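Release Timing in Hand-Held Gripper Demonstrations: Labeling the Moment an Object Is Let Go

Final project report, Horkach Robotics Lab course
Submitted 09/02/2026

1. Summary

Policies trained from hand-held gripper demonstrations tend to do well on the approach and the grasp and badly on the release. This project looked at one possible cause, the way the release moment is labeled. We compared three labeling methods on a set of household tidying demonstrations and measured how far each one fell from a manual reference. The method based on jaw width alone was the worst of the three for soft objects. A combined method using jaw width and image motion in the wrist view cut the median error from 29 frames to eight on the soft-object subset. No policy was trained on the relabeled data in the time available, so the effect on robot performance is not reported.

2. Background

The existing pipeline at the lab, called Voseder, splits each demonstration into phases: reach, close, carry, open, retreat. The split between carry and open is placed where the jaw width passes a fixed threshold. For a rigid object such as a cup this is close to the moment the object leaves the jaws. For a bag or a cloth it is not. Soft material expands as the jaws open and stays in contact with the pads well past the threshold. It can also hang from one pad after the other has separated.

A late or early label matters because the phase tag is passed to the policy as an auxiliary target. If the tag says "open" while the object is still held, the policy is taught to begin the retreat with something in its jaws. Earlier course reports mention objects dragged back out of a container, but none of them measured the label error directly.

3. Data

We used 599 demonstrations from the Geddes set, recorded in furnished rooms with paired hand-held grippers. Each demonstration is one pick and one place. The wrist camera looks down over the jaws, so the object is in view for most of the carry. Lighting and floor type were not controlled.

Objects were sorted by hand into rigid, soft and mixed. Mixed means that at least two items of different stiffness were held together. This third group was added after the first pass through the data, when it became clear that operators often picked up several light items at once. We kept those demonstrations in the set -- removing them would have made the results look better than the pipeline deserves.

The manual reference was made by stepping through each clip and marking the first frame in which no part of the object touched either pad. Where the contact was hidden by the gripper body, the clip was marked uncertain and left out of the error figures. This removed 88 demonstrations.

4. Methods compared

Method A, width threshold. The Voseder default. The threshold is fixed for all objects.

Method B, width plateau. The label is placed where the jaw width stops increasing. This needs no threshold but assumes the operator opens the jaws in one motion.

Method C, width and motion. Starting from the Method A label, the script searches forward for the frame in which the image motion of the region between the pads separates from the motion of the pads themselves. The region is taken from a fixed mask. The search is implemented in Wastik, a small tracking tool written for this project.

5. Results

On rigid objects the three methods were close and we would not choose between them. On soft objects Method A was early in almost every clip. Method B was better but failed when the operator opened the jaws in stages, pausing to check whether the item had dropped. Method C gave the lowest error on both soft and mixed objects.

Mixed loads remain the hardest case. Items held together need not leave the jaws together, and a single release frame does not describe that well.

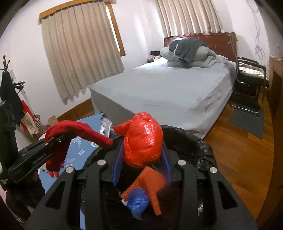
Report author
Graduate student, Horkach Robotics Lab

The mixed load between the blue pads consists of a crumpled red plastic bag, an orange mesh scrubbing pad and a knotted blue plastic bag, with the lined black bin behind and below the gripper. In a load like this one the mask covers several materials with different motion, and Method C reports only one separation frame.

6. Limitations

The manual reference was made by one annotator and was not repeated, so we cannot give an agreement figure. The fixed mask also assumes that the object sits near the center of the jaws. Long items that hang well below the pads are only partly covered.

Dark objects over a dark bin liner gave weak motion estimates. We did not attempt to correct for this.

7. Further work

The first step is to train two otherwise equal policies, one on Method A labels and one on Method C labels, and compare their release behavior on the soft subset. The second is to replace the single release frame with an interval, from first loss of contact to last. The Voseder format already allows start and end values for a phase -- the change would be in the loader and the loss term. Scripts and the corrected label files are in the project folder under October.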